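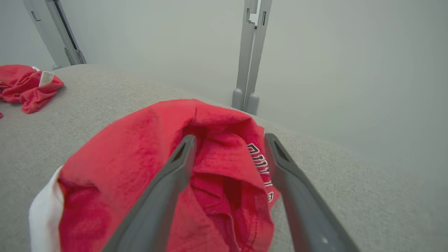
珊瑚红针织衫与浅灰软包台面。左上角另有一件红色的,白色洗标露在外面。

Ollgate 软包叠衣台(浅灰)

叠衣服这件事,市面上的态度大致有两派。一派卖你收纳盒,一派卖你收纳课。Zurley 家居两样都不卖,我们卖一块可以摊衣服的地方。

听上去很像是在卖桌子。桌子您家里多半有,餐桌上放着昨天的快递,书桌上放着打算今年读完的书,床倒是空着,但在床上叠衣服的人最后往往会躺下。Ollgate 是专门给衣服留的一块面,不吃饭,不办公,也没有枕头。

台面

表层是浅灰色的细纹织面,手感接近毛毡。毛毡感的好处是衣服放上去不会自己跑。真丝衬衫在漆面桌上有一种天然的逃跑倾向,叠到第二只袖子的时候,领子已经到了桌沿外面。在 Ollgate 上它会老实一点,老实多少取决于真丝。

下面有一层软垫,厚度刚好让手掌压平衣服时不觉得在敲木头。它的软是坐垫那种软,床垫那种软我们试过一版,样品在办公室里只活了两天,原因请参见上文关于躺下的部分。

台面后缘做成了弧形,顺着往下收,没有硬边。针织衫最怕硬边,挂一下就是一个线头,线头一拉就是一件新款。

浅灰这个颜色是我们吵得最久的一项。深色衣服放上去看得清,白色衣服放上去也分得开,红色的最省心,隔着客厅都能看见还有几件没叠。代价是它也会如实展示猫毛。养深色猫的朋友请考虑随台附送的粘毛滚筒,养灰猫的朋友恭喜您。

适合放什么

T 恤、针织衫、卫衣、童装、毛巾、枕套,基本上从烘干机里出来的都行。建议先把整筐倒出来再动手,不必排队一件一件请。皱成一团的针织衫可以直接摊在台面上,先找到领口,再找到两只袖子,剩下的部分通常会自己交代清楚。

带胶印字样的衣服,请把印花朝里叠,或者至少不要让折线正好压在字上。折线压久了,字母之间会出现一道缝,好好的一句口号读起来像在犹豫。

洗标朝外也没关系。很多人在叠衣服时习惯性地把洗标塞回去,我们倒建议看一眼,毕竟这可能是您和它今年唯一一次见面。上面那几个小图标写的是能不能烘干,您现在知道已经有点晚了,但下一次还来得及。

不适合放什么

滴水的衣服。软垫会吸水,吸了以后干得很慢,慢到您会怀疑人生里其他事情的进度。请拧干、烘干或者晾干后再上台。

熨斗。台面不耐高温,请不要把它当熨衣板用。我们在说明书第一页、第二页和包装箱外侧都写了这句话,售后邮箱里关于熨斗的来信依然排在第一位。需要熨烫的话,可以另购 Stemden 耐热垫,铺在台面上使用,用完取下。

人。它承得住一大筐湿毛巾的重量,不代表它喜欢被坐。最大承重 40 公斤,小朋友站上去扮演船长的情形不在保修范围内。

猫。我们知道您管不了。

尺寸与选择

Ollgate 有两个尺寸。小号适合放在洗衣机旁边,一次摊得下一件成人上衣,袖子可以伸直。大号适合四口以上的家庭,或者攒衣服攒出了四口之家规模的单身人士。床单被套建议用大号,并且建议找一个人来帮忙,这件事台面解决不了,任何台面都解决不了,尤其是带松紧的床笠。至于床笠怎么叠,客服有一份图示,看完的人普遍表示图示画得很好。

颜色目前只有浅灰。来信问有没有米白、燕麦、奶茶的,我们都记下了。在我们看来这三种是同一个颜色,设计部正在为此开会。

安装

台面出厂时是整块,不需要拼。您要做的是拆箱,装四只脚,翻过来,放稳。螺丝和内六角扳手在箱子底部的纸袋里,请在扔掉箱子之前找到它们。每年都有一批纸袋随箱子去了回收站,我们为此多备了货,补寄免邮费,只收一点良心上的压力。

请放在平整的地面上。四只脚都带调节旋钮,老房子地面不平的,转到不晃为止。如果怎么转都晃,请检查是不是有一只脚踩在了拖鞋上。

台面后方最好靠墙。这样衣服摞高了不至于从后面翻下去,您也不必绕到后面去捡袜子。若靠墙处有踢脚线,留一指宽的空隙即可。

清洁与保养

日常用软毛刷或者粘毛滚筒,顺着织纹走。吸尘器可以用,请换布艺刷头,吸力调小。硬毛刷会把表面刷起绒,起绒之后它会变得更像毛毡,但不是好的那种像。

局部弄脏时用微湿的布轻按,不要来回搓。新买的红色衣服第一次上台前请务必洗过并完全干透,深红、酒红、砖红、珊瑚红,在掉色这件事上不分贵贱。浅灰台面染上粉色以后,我们收到过两种反馈,一种要求赔偿,一种问这个颜色在哪里可以买到。

不可机洗,不可漂白,不可泡在浴缸里。最后一条是真的有人问过。

表层面料单独销售,可自行更换。背面是拉链,从左侧拉开,换好再拉回去。拉链头藏在布边底下,第一次找会花点时间,第二次也是。

耐用测试

面料在送检时做了 3,026 次往复摩擦,没有破洞,也没有明显起球。这个数字不太整,因为原计划是 1,000 次,到了 1,000 次它看起来什么事也没有,操作的同事就去吃饭了,回来时机器还在转。我们觉得这个结果可以用,就没有重做。

您家里的使用强度应当低于这个水平。如果高于,请考虑少买几件衣服。

买家来信

负责产品的 Katherine Londoño 每个月会读完所有来信,并从里面挑几封回。以下三封征得来信人同意后刊出,略有删节。

“买回来以后,衣服终于不堆在椅子上了,现在堆在叠衣台上。看起来高级很多。”
回复:感谢支持。我们注意到您没有提到叠。

“织面很舒服,针织衫放上去确实不滑。希望边上能加一个放袜子的格子。”
回复:格子正在做,难点是怎么让两只袜子同时进去。

“我先生第一次主动叠了衣服。叠完问我这个台子是不是可以拿来放模型。”
回复:不建议。一旦放上就不会再拿下来了。

配件

Rengifo 侧挂袋:挂在台面左右任意一侧,放落单的袜子、掉下来的扣子,以及从口袋里掏出来的、已经洗过一遍的收据。布袋可拆洗。

Stemden 耐热垫:熨烫时铺用。请记得铺。

替换表层:浅灰,小号与大号各一款,下单时请核对尺寸。大号的套子套在小号台面上也能拉上拉链,只是看着像刚减完肥。

配送与退换

现货在付款后发出,大号由两人送货上门。电梯尺寸请提前量好,尤其是您记得很宽敞的那种电梯。

收到后三十天内,未使用可退换。所谓未使用,指台面上没有毛、没有粉色、没有熨斗形状的印记。外箱请保留,里面的纸袋更要保留。

本批次小号库存充足,大号预计二月补货。可以先登记,到货后我们会发一封邮件通知,只发一封。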